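Section 3: Planning and Budgeting for Hand-Held Gripper Stations

This section is intended for facility managers and purchasing staff who are preparing an order for the Stelter hand-held gripper system. It should be read before Section 4 (Unpacking) and before any request for a quotation is submitted. Sites that already operate Stelter equipment may begin at 3.3.

3.1 Decide what the station will be used for

1. List the rooms in which the grippers will be used. Include small rooms such as bathrooms, pantries and laundry areas. These are often left off the first plan and added later at a higher cost.

2. For each room, write down the tasks to be recorded and the objects that will be handled. Use ordinary names (cup, hair dryer, towel) and give the widest dimension of each object.

3. Compare the widest dimension with the finger opening stated on your quotation. Objects that exceed the opening should be removed from the list or assigned to the wide-finger set, which is ordered separately.

4. Mark each task as one-handed or two-handed. A two-handed task requires a matched pair of grippers. Single units purchased at different times can be paired, but they must be returned to the Zanville service center for calibration, and the service fee is not covered by the warranty.

Note: Plan on a pair whenever one object must be held while another is moved. Bathroom and kitchen tasks nearly always fall into this group.

3.2 Check the working space

Measure each room at the height where the work takes place - counter, basin or shelf - and not only at floor level. Faucets, door frames and wall-mounted fittings reduce the space in which two grippers can be moved side by side. At a bathroom vanity, one gripper may be over the basin while the other holds an appliance off to the side, close to the door opening, with cups and a soap bottle standing along the back of the counter.
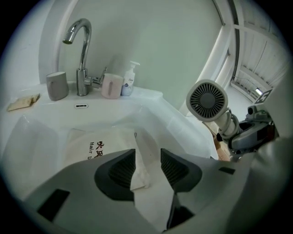 3.3 Prepare the budget

1. Enter the number of gripper pairs. One pair per operator is the minimum. Sites with more than one operator should add one spare pair for the whole site.

2. Enter consumables. Finger pads are supplied in boxes of 36 and should be budgeted as a yearly item. Replacement marker labels are supplied in sheets of 15.

3. Enter storage. The Dundus wall cabinet holds two pairs with their chargers. It must be mounted outside any room with a shower or bathtub.

4. Enter household objects. Set aside a fixed sum for the items to be handled, including replacements for breakage. Existing items belonging to residents or staff should not be used without written permission.

5. Enter training. The standard course is given on site and takes one working day. Travel is billed separately for sites more than 141 miles from Zanville.

6. Enter a reserve of 1,000 dollars per site. This amount covers shipping, small electrical work and return freight. Any unused portion may be carried into the next order.

Caution: Do not reduce the pad allowance in order to purchase additional grippers. Worn pads lose their hold on smooth handles, and a dropped appliance may damage both the gripper and the counter.

3.4 Electrical and water safety

Rooms with a basin require a ground-fault protected outlet, which must be tested before the first session. Where the room has no such outlet, the cost of installation should be shown as a separate line in the budget - it is the item most frequently questioned at approval.

WARNING: Electrical appliances used as task objects must remain unplugged unless the written task calls for power. Never run water while a corded appliance is held over or beside a basin.

3.5 Submit the order

1. Complete Form B and attach the room list from 3.1 and the measurements from 3.2.

2. Obtain the signature of the budget holder.

3. Send the completed form to Rok Janevski in Stelter Site Planning. Sites served through the distributor Hodžić should send it to Radka Pavlović instead.

4. Keep a copy with the site records. The form number will be requested when spare parts are ordered.

Orders received after the end of November are scheduled for delivery in the following budget year. Prices on a written quotation are held until the expiration date printed on its first page.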